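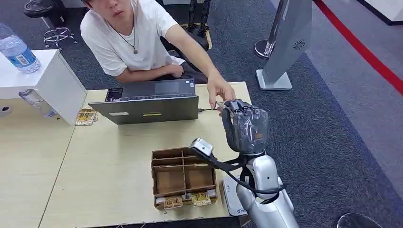
Light and Floor Covering in the Josthorpe Workroom
Mali Mathias, Eifion Harries, Elis Gethin
Supervisor: Wilson Bermúdez

The project assessed whether the workroom suits laptop work at a shared table. Readings were taken in October with the blinds half down. Illuminance at the table surface was 320 lux, measured at seated position after the lamps had been on for 15 minutes. The light wooden tabletop was kept uncovered for the readings. Glare on the laptop screen was recorded separately by Heledd Bellis and is listed in Appendix 2.
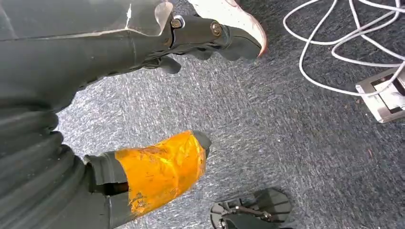 3.2 Floor

The floor is carpeted in a speckled gray and blue. Small debris is hard to locate against this pattern, so the inspection was done at floor level and repeated under a hand lamp. Outdoor shoes are permitted in the room. Chair noise was rated by two listeners seated at the table. Their ratings differed by one step on the Noh scale.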